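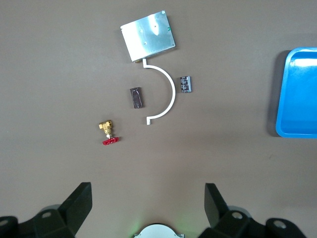
By the Features Writer, Clestden

I should say up front that I can't so much as change a plug without phoning my brother, so a night class in robotics was always going to be an odd way for me to spend an autumn. But there was a leaflet in the library in September, and the Pulton evening group was two places short, and I'd filled in the form before I'd got to the bit about bringing your own laptop.

The job for the term sounds like something you'd give a toddler. Bits and bobs go on the table, the arm picks them up, and the arm puts them in the blue tray. You, meanwhile, write the instructions. My team is called Rostano (I wasn't there when we voted) and our rivals across the room are Lubis, who are all much younger than me and eat crisps the whole way through!

What I hadn't reckoned on is how much thought goes into a small brass valve. I'd pick it up by whichever end was nearest and never think about it again. The arm has to be told: by the body, or by the red wheel? We argued over that for most of an evening. I was a wheel person. I am now a body person, and I've had to apologise to a man half my age.

Then there's the white curved handle, which I'd marked down as the easy one, what with it being a handle. Grab it in the middle of the bend and it likes to swing. Grab it by one of the straight ends and you've got hardly anything to hold. And the shiny metal box is a pest because it throws the light back, and our program kept deciding that the glare was a separate object -- a sixth thing, made of nothing, which it went after with real determination.

The little capacitors I've grown fond of. They're tiny next to those big black fingers, and you do hold your breath a bit as it comes down over them.

Scoring is done at the end of term and a perfect run is worth 1,000 points. Our first proper go got us 194. Lubis got more, and I'm not going to say how many more. We lost a good chunk of ours when the handle landed half in and half out of the tray, and there was a long discussion about whether half in counts. (It doesn't. I've read the rules twice now.)

The next run is in a couple of weeks and I've been given the valve to look after, all by myself. I've been practising at home on the kitchen table with a pair of salad tongs and the stopcock key, and the dog has gone to sit in the other room.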